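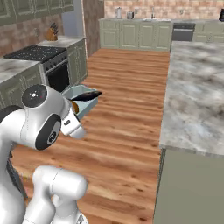

*Knife task in the Vundomau kitchen, arm under remote control.*

# Zelley Teach Kit

Zelley lets you show a robot arm a task with your own hands. You hold a small leader arm at your desk, you move it, and the arm in the simulated kitchen moves with you. Everything you do is saved as a demonstration you can replay, trim and train on. We've been building it at Zovton for a long while now and we still get a kick out of the first minute, when somebody new picks up the leader and starts reaching for things!

## What comes with it

- Zelley leader arm with trigger grip and desk clamp
- Foot pedal (start, stop, throw away the last take)
- USB cable and power supply
- Vundomau, our set of simulated kitchens, with 376 ready-made tasks
- Recorder software for Linux and Windows

You'll need your own computer with a decent graphics card. A second monitor is nice to have, and most of our own operators use one.

## Two ways to teach

**Remote control.** The leader arm drives the simulated arm joint for joint. Squeeze the trigger and the gripper closes. This is the mode to use for anything with an awkward shape or a handle, like the knife task, because you can roll your wrist and feel your way into a good angle. If your elbow runs out of room, tap the pedal, move the leader somewhere comfortable and tap again.

**By hand.** If you have a real arm with a free-drive mode, you can grab it by the wrist and lead it through the motion. Zelley records the joint positions and plays them back in the kitchen. It's slower, but wonderful for short moves that have to be just so – setting a lid down square, say, or easing a drawer shut.

You can mix the two in one task. Jovita Alvarado on our training team does the long reach by remote and the last few inches by hand, and her takes are some of the cleanest we have.

## Knives, and other long thin things

The knife tasks get more email than anything else in Vundomau. A few notes from Jairo Cusi, who wrote them:

- Grip the handle and let the blade point away from the wrist.
- Slow down before you turn. A long blade swings a lot farther than the gripper does.
- Keep the takes where you wobble and recover. A policy trained only on perfect runs has no idea what to do after a bump.
- Reset the camera view between takes if you've been orbiting around the counters.

The kitchens come with different layouts and finishes, so you can repeat a task in a new room without rebuilding it.

## Specs

| | |
|---|---|
| Leader arm reach | 600 mm |
| Joints | 6, plus trigger |
| Takes per project file | up to 409 |
| Export | HDF5, CSV, MP4 preview |
| Power | 12 V |

## What's new in 2.3

Released Wednesday, September 8, 2021.

- Pedal delay is gone on Windows. Huge thanks to Pao-chu Wu for chasing it since July.
- Takes can be split at any point – drag the marker and press S.
- Trigger stiffness is adjustable with the small screw under the grip.
- Fixed: gripper opened for one step when a recording was paused.

## Spares and support

Trigger springs and clamp pads are in stock. The Guimarães wrist adapter fits every leader arm with serial number 209 or higher; for older ones, write to Marisol Londoño in support before ordering and she'll send you the right spacer.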